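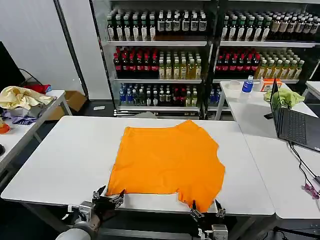

Folding day. Tea's made, phone's on the charger, lets go. 1/

Whole pile from the clothing swap has to be folded and bagged before Saturday. I said yes to this in a weak moment. Kevser asked nicely and she had muffins. 2/

Doing the tees first. Tees are easy, tees are my warmup. Orange one to start so I can't lose it on a white table. 3/

My way, for the people who asked last time:
flat, face down
smooth from the collar to the hem with your forearm, not your fingers
side in to the middle
sleeve back on itself
other side same
hem up to the collar, then once more
4/

Forearm thing is from my aunt Nurhan, who ran the linen side at a motel outside Moose Jaw for years. Fingers leave ripples. Forearm doesn't. 5/

Barış says just roll them. Barış, I've seen your drawers. 6/

Ok rolling is fine for a suitcase. For a swap table it's useless — people unroll one to check the size and then it's a heap and the whole table's a heap by ten in the morning. 7/

Size label up. ALWAYS. We had 295 pieces at the February one and I'd say I got asked "what size is this" for every single one of them. 8/

Question from Ayten: do I use one of those plastic folding boards? Had one. Kullham, the blue one. Great for mens shirts, hopeless for kids stuff, hinge went. Back to doing it by hand. 9/

If you want the board effect for free, cut a piece of cardboard a bit narrower than the finished width you want. Fold the sides in over it, slide it out. Cereal box does for toddler sizes. 10/

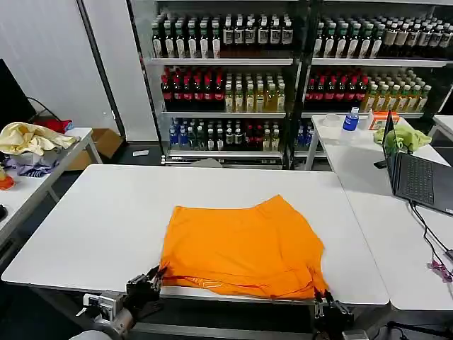 Height of the table matters way more than the method btw. Too low and your back's gone in half an hour. Mine at home is too low so I stick it up on 4 paint tins, dont tell my physio. 11/

Also white table = you see every bit of lint and every stain before it goes in the bag. Worth wiping it down first. Learned that with a cream cardigan and somebody's coffee ring, sorry to whoever took it home. 12/

Thin stretchy stuff: fold it bigger than you think. If you go down to a tiny square it springs open and sulks. Halves, then halves again, leave it be. 13/

Shorts — one leg over the other, the pointy bit at the crotch tucked in so you've got a straight edge, then waistband down to the hem. The pointy bit is what makes a stack lean. 14/

Things with no clear shape (wraps, the patterned stuff, anything with a tie) go last, on top of the bag. I am not fighting a wrap dress at this hour. 15/

Somebody asked where the bags are from. Hustico, the zip ones with the handles, 15 bucks for a pack at the place beside the Soylu bakery. Zips are decent. Handles less so, don't overfill. 16/

Tülin wants to know if we're ironing. Tülin. No. 17/

Swap is Saturday, doors at ten, bring clean stuff only, no hangers please, we're drowning in hangers. Socks have to be in pairs, I'm not running a dating service. 18/

Tea's gone cold. Kettle back on, then jumpers, which get their own thread cause I have opinions about hoods 19/19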